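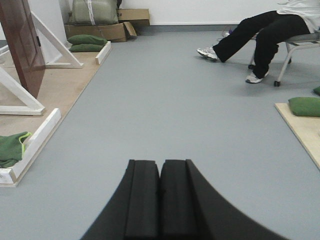 Wullon Door Trainer: equipment page and safety notice

Revised 19 May 2024. Applies to all Wullon sets supplied by Grabner for mobile manipulator testing.

What it is

The Wullon is a free-standing door panel for practising approach, reach and opening tasks with a wheeled robot. The panel stands on a flat wooden platform and is held upright by white triangular braces with flat feet. White rails along the platform edge mark the limit of the base. Weighted cushions are supplied as ballast, and a second board can be placed on the floor nearby as an obstacle or a parking mark.

The set is meant for smooth, level indoor floors. It is not a fire door, a partition or a climbing frame, and it must not be fixed to a building wall.

The fault

In October a Wullon set at our Oltelberg test room tipped towards the robot during a pulling task. The gripper had closed on the edge of the panel, the force limit in the arm controller had been left at its commissioning value, and the base continued to drive backwards after the stop command. The panel went over at an angle of about 30 degrees before a brace foot caught on the rail and held it. The operator was clear of the panel and was not hurt. One brace was split and the gripper fingers were replaced.

The inspection was carried out by Benedikt Mösli. He found two separate causes.

First, the ballast had been moved. Both cushions had been taken off the brace feet earlier in the day to make room for a cable and had not been put back. An unballasted Wullon will stand up perfectly well on its own, so the omission does not show until the panel is pulled.

Second, the stop command went to the arm but not to the drive base. On controllers running the Itidance bridge, the two are stopped by separate messages. If the bridge is busy, the drive message can wait in the queue behind position data. In the Oltelberg log the delay was 34 cycles. The arm had already locked with its fingers closed, so the moving base pulled the panel with it.

What to change on existing sets

Put ballast on the platform, close against the braces, before the robot is powered. Check it again after any break in testing.

Wire the emergency stop to the drive supply directly. 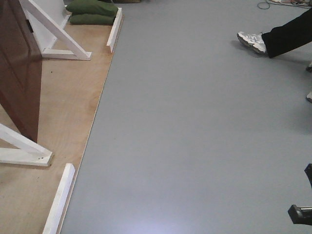 A software stop may be kept as well, but it does not count as the safety stop for this equipment.

Set the arm to release the fingers when the drive base reports movement during a grip. The parameter is off by default in the Itidance bridge and has to be switched on for each robot.

Keep cables off the floor between the robot and the panel. Route them along the wall or behind the operator's chair.

Anyone seated near the set should be out of reach of the panel if it falls flat. Measure from the foot of the panel, using its full height — not from the edge of the platform.

Inspection

Look at the brace screws before each session. A foot that rocks on the platform must be taken out of use. Hairline splits in the paint are common and do no harm, but a split that can be felt with a fingernail goes through to the wood.

Replacement braces are sold in pairs and come with screws. Sets with a repaired brace should be reported to Grabner with the serial number, which is stamped on the underside of the platform.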